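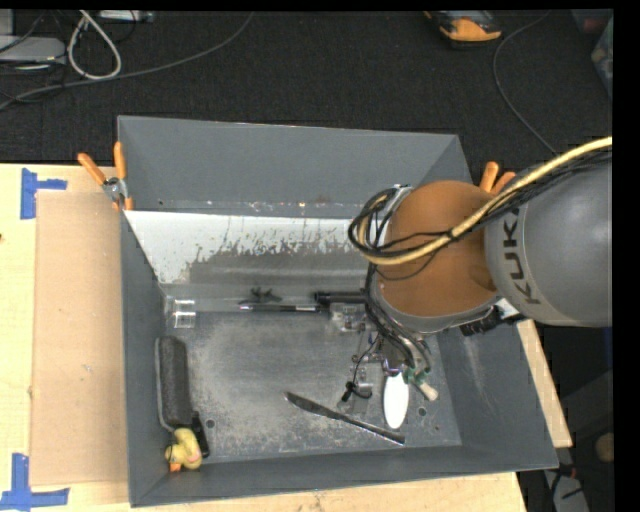 흰색 보수용 에나멜을 찾는 분들은 대개 두 부류예요. 이사 나가기 전에 급하게 가려야 하는 분, 그리고 몇 년째 눈에 거슬리는 걸 참다가 드디어 마음먹은 분! 저는 두 번째 쪽이었고, 그러다 아예 이걸 파는 사람이 됐네요. 사진 속 흰 판 아래쪽처럼 칠이 까지고 긁혀서 칙칙한 회색 바탕이 드러나고, 남은 흰 칠 가장자리는 삐죽삐죽한 상태, 주문 문의 주시는 분들 물건이 거의 이렇습니다. 이 정도면 붓펜처럼 생긴 보수펜으로 톡톡 찍어서는 안 되고요, 가장자리를 먼저 갈아서 턱을 없앤 다음 면으로 칠하셔야 해요. 그래서 저희는 펜 타입은 안 들여오고 통으로만 팝니다.

## Brirkodov 403 흰색 보수 에나멜

403은 색 번호예요. 순백보다 살짝 따뜻한 흰색인데, 오래된 선반이나 공구함, 세탁실 문짝처럼 세월이 좀 묻은 흰색 옆에 칠해도 혼자 번쩍 튀지 않아요. 반대로 새로 산 냉장고처럼 푸른 기가 도는 흰색에는 안 맞습니다. 이건 미리 말씀드려야 할 것 같아서요. 애매하면 안 보이는 구석에 손톱만큼 칠해 보고 마른 뒤에 판단하세요. 젖었을 때 색이랑 마른 색이 꽤 달라요.

- 광택: 반광
- 용도: 실내 철제, 이미 도장된 면의 부분 보수
- 도구: 납작붓 또는 작은 스펀지 롤러
- 덧칠 간격: 5시간
- 물건을 올려도 되는 시점: 칠하고 12시간 뒤
- 구성: 에나멜 1통, 사포 2장(거친 것, 고운 것), 젓개 막대

프라이머는 따로예요. 바탕이 그대로 드러난 자리에는 꼭 먼저 바르셔야 하고, 칠이 남아 있고 색만 바랜 자리라면 고운 사포로 문지르고 바로 칠하셔도 됩니다. 프라이머는 Nnaji 회색을 같이 올려 두었어요. 다른 회사 것도 유성이면 대체로 괜찮은데, 제가 직접 써 본 건 Nnaji뿐이라 나머지는 장담을 못 하겠습니다.

## 제가 칠하는 순서

먼저 주방세제 푼 물로 닦고 완전히 말려요. 기름기가 조금이라도 남으면 칠이 동그랗게 밀려나거든요(한번 겪어 보시면 다음부터는 두 번 닦게 돼요). 다음은 거친 사포로 들뜬 칠을 털어내는데, 손가락으로 쓸어서 걸리는 데가 없을 때까지 하세요. 여기서 대충 하면 두 겹을 올려도 턱이 그대로 비칩니다. 고운 사포로 주변까지 넓게 한 번 더 밀고, 먼지를 닦고, 마스킹테이프를 붙이고, 프라이머.

에나멜은 얇게! 정말 얇게요. 첫 겹은 바탕이 얼룩덜룩 비쳐서 '이거 망했나' 싶은 게 정상이고, 두 번째에서 거의 덮여요. 세 겹째는 저는 잘 안 합니다. 테이프는 마지막 겹이 다 마르기 전에 떼는 게 선이 깔끔해요.

녹이 올라온 데는 긁어내고 방청 프라이머부터 쓰셔야 해요. 녹 위에 그냥 바르면 나중에 누런 게 다시 배어 나옵니다. 구멍 난 철판은 이 제품으로 안 되고요.

## 자주 오는 문의

**바닥이나 물건을 자주 던져 넣는 곳에도 되나요?**
칠할 수는 있는데 또 까져요. 쇠붙이가 계속 쓸리는 바닥면이라면 차라리 고무 매트를 까시는 게 돈이 덜 들어요. 저도 제 공구함 바닥은 포기하고 옆면만 칠했습니다.

**스프레이는 없나요?**
없어요. 들여올까 했는데 부분 보수에는 날림이 너무 심해서 접었어요.

**냄새는요?**
납니다. 유성이니까요. 창문 열고, 불 근처는 피하시고, 남은 건 뚜껑을 꽉 닫아서 서늘한 데 두세요.

**한 통으로 얼마나 칠해요?**
중간 크기 서랍장 앞판 8개를 두 겹 칠하고 바닥에 조금 남았어요. 붓으로 했을 때 얘기고, 롤러는 스펀지가 먹는 양이 있어서 좀 더 듭니다.

## 주문과 배송

Vinville 창고에서 나가고, Hillville 매장에 오시면 색 견본판을 대 보실 수 있어요. 까진 조각이 있으면 들고 오세요, 그게 제일 빨라요. 인화성 제품이라 항공 배송은 안 되고 육로로만 보냅니다. 뚜껑을 딴 통은 반품을 못 받지만, 찌그러져서 도착했으면 사진 찍어서 보내 주세요. 바로 새 걸로 보내드릴게요.

1월에 들어온 물량은 뚜껑이 좀 뻑뻑해요. 일자 드라이버로 한 군데만 세게 들지 말고 빙 둘러 가며 조금씩 여세요.

Bello Adeyemi
2019년 5월 7일 수정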